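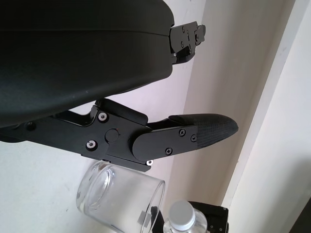 Piezas articuladas de metal negro, con dos pequeños tornillos a la vista.

Sheena Strachan lleva la oficina de prensa de Lomis, la agencia que gestionó la alfombra roja de «Lotum». El estreno reunió al reparto completo por primera vez desde el final del rodaje y recibió 969 solicitudes de acreditación, de las que se aprobaron 242. Strachan atiende la llamada un martes, a las nueve de la mañana, con la hoja de cálculo abierta.

«El primer filtro es administrativo», explica. «Medio, fecha de cierre, soporte y nombre de la persona que va a venir. Si falta uno de los cuatro datos, la solicitud pasa a una segunda lista y se revisa al final». El segundo filtro lo aplica la distribuidora, Paisan, que fija un cupo por territorio. Lomis no interviene en ese reparto, aunque sí puede pedir cambios hasta la víspera.

La alfombra se dividió en tres tramos: fotografía fija, televisión y prensa digital. Cada intérprete entró con un acompañante de la agencia y un tiempo asignado por tramo. En fotografía fue de dos minutos; en televisión, de noventa segundos por cámara. «El de televisión se incumple siempre», admite Strachan. «Una respuesta larga al principio retrasa a los siete que vienen detrás, y entonces hay que decidir a quién se salta. Lo decido yo y lo anoto».

Preguntada por los rumores sobre la pareja protagonista, que llegó en coches separados, contesta que el orden de llegada figuraba en la escaleta desde mayo. «Los coches salen de hoteles distintos porque las reservas las hacen productoras distintas. Quien quiera leer ahí una ruptura puede hacerlo, pero el documento es anterior a la noticia». No comenta la vida privada de los actores y pide que conste así.

Sobre las fotografías es más extensa. El equipo propio entregó 782 imágenes, que pasaron por la aprobación de los representantes antes de subirse al servidor. El contrato concede a cada intérprete un derecho de veto sobre los retratos individuales, no sobre las imágenes de grupo. Se vetaron 26. «Es una cifra baja. Casi todas por el vestuario: un dobladillo, una costura, un broche girado. La firma de ropa también opina, y a veces opina antes que el actor».

Kenneth Aitken, responsable de estilismo en Ament, se incorpora a la conversación en ese punto. Su empresa cedió las prendas de cinco miembros del reparto. «La cesión se firma por horas», precisa. «Incluye la alfombra, la proyección y el cóctel. Si la prenda aparece en una fiesta posterior, hay que ampliar el seguro». En esta ocasión se amplió en dos casos, y Aitken no dice cuáles.

Ambos coinciden en que el mayor cambio de los últimos años es el vídeo vertical. Strachan reservó para los creadores de contenido una posición al final del recorrido, después de la prensa digital. Hubo quejas. «Pedían estar al principio, con la luz de fotografía. Técnicamente se puede, pero hay que mover la valla y se pierde una fila de fotógrafos. Lo estamos midiendo para el próximo estreno».

La siguiente convocatoria de Paisan todavía no tiene sala confirmada. El formulario de acreditación será el mismo, con un campo añadido para el formato del vídeo.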